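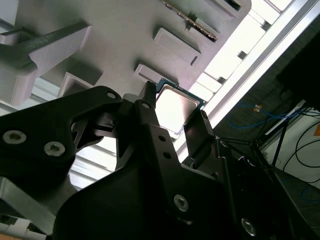 Black gripper fingers and a grey 3D-printed panel

February 28, 2025

I have been meaning to write this one since November, when I sat through yet another free skills weekend for young people in Lorndale and came home with a tote bag, a certificate and a headache. Let me say first that I like these events! I like the noise and the jollof at break time and the way strangers swap numbers in the queue. I have spoken at a few of them myself, so whatever I say here lands on my own head too.

My problem is the certificate. We hand it out far too quickly. At the Patis hall there were 41 of us in the room, and every one of us walked out with a nicely printed card saying we were now trained in digital marketing. After two days! One boy near me slept through most of the second afternoon (I don't blame him, the fan was broken) and his card looks just like mine.

I know why organisers do it. People turn up for a certificate, sponsors like the group photo, and parents at home want to see something on paper. But I think we are teaching young people to collect cards, and a pile of cards gets heavy when somebody finally gives you a small task and you don't know where to start. I had that happen to me at a shop called Darwish, my first proper trial. They asked me to write one week of posts, only that, and I went home and stared at the wall.
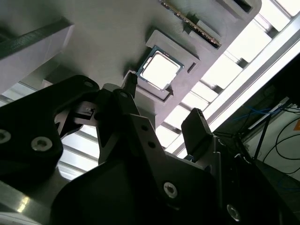
What should a beginner ask before joining a free training?

Ask what you will have made by the end of it. If the organiser can name a piece of work you will finish and somebody who will look at it, the training is probably worth your time.

That is the question I wish I'd asked years ago. A flyer will tell you the venue, the dress code and the hashtag, and then say nothing at all about the work.

Now compare it with the Pillo evenings, which hardly anyone shares on their status because there is no banner to stand in front of. You pay 3000 for the whole term, you bring your own work, and the others pick at it until you want to cry into your rice. I went for one term and wrote more there than I had in all my weekends put together. Some of it was terrible, but it was mine, and I could show it to people. 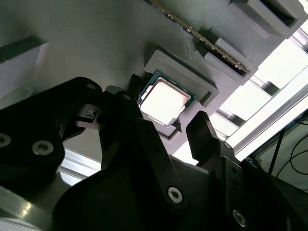
A processor chip resting in its grey holder

Somebody will tell me that even a small fee shuts out the ones who need help most, and I agree, it does. I had to borrow mine from my sister. So let the sponsors pay it! The money that goes on tote bags and T-shirts could cover a good number of places, and I would gladly give back every bag I own.

I would also like the follow-up call to come back. It used to be normal here for an organiser to ring you a month later and ask what you'd done. It was embarrassing if the answer was nothing, and I think we needed that bit of embarrassment. These days you get added to a group chat that goes quiet after the thank-you messages, then somebody starts selling shoes in it.
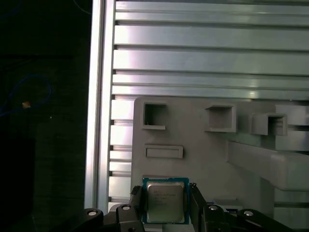

Chip held upright between two black fingers

If you run one of these weekends, please keep running it, and keep the food as well. Just hold the certificates back until people send you something they've made. Half the room may never send a thing, and that's fine, they still had a nice weekend. I'm helping at the next one in Lorndale and I have already asked for this, and been told they'll think about it. I'll write again when I hear.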